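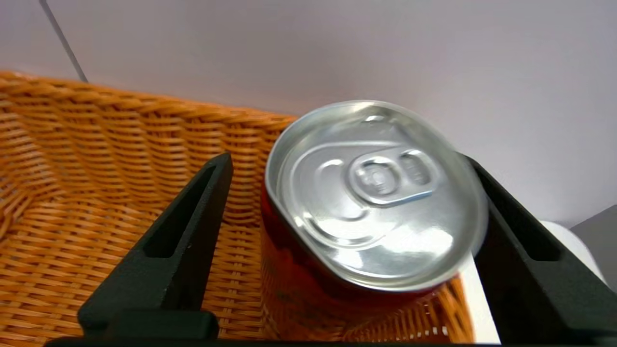 What to Keep in the Basket

Search articles, recipes, places
Search

In many homes of Urkemton there is one basket which has no clear job. It came with a gift, or it was bought for bread and never saw bread. For some years it stands on top of the refrigerator and collects receipts, batteries and one glove. I had such a basket too, and this winter I decided to give it proper work.

The idea came to me in Lemieux, a small shop on the road to the old mill, where they have sold baskets and brooms for a long time. The street number is 109 and you will pass it twice before you find it. Inside, drinks are not kept in boxes or on shelves. They stand in woven baskets, the red cans in one, the bottles of water in another, and the customer takes what he wants. I asked if this was for decoration. The answer was that a can in a basket gets drunk and a can in a cupboard gets forgotten.

I went home and tried it. I cleared the kitchen table completely and put back only what we use every day. It took me an evening, and I found 11 cans of soda in four different places, two of them behind the flour.

A basket for drinks should be low, so that a child can see over the rim. The sides should open outward a little, because a hand with a can in it is wider than you think. The braided edge matters as well. It is the part you hold when you carry the basket to the living room, and if it is thin, it cuts into the fingers when the cans are many.

About the material people have strong opinions. Real wicker is warm and pleasant to look at, but it does not like a damp cloth. Woven plastic can be washed in the sink and dries on the balcony by lunch. I keep one of each kind. The plastic one goes on the table and the wicker one is for napkins and dry things.

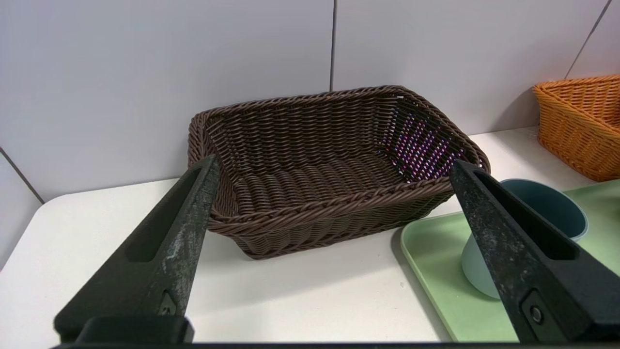
One reader of our February pages, Nestine, wrote that she does not agree with me about the table at all, and that a basket should live near the door, "where people come in thirsty and with full hands." She has kept hers there for years and takes it to the kitchen only for washing.

I thought about her letter for several days. In a house with a wide hall she is surely right. In our apartment the hall is so narrow that two persons cannot take off their boots together, and a basket on the floor would be kicked before breakfast. So ours stays on the table, with a small tray next to it for the keys.

For washing, use lukewarm water and an old toothbrush, and go along the rows and never across them. Crumbs sit mostly under the rim. Let the basket dry upside down, and do not put cans back before the bottom is dry, or they will leave rings.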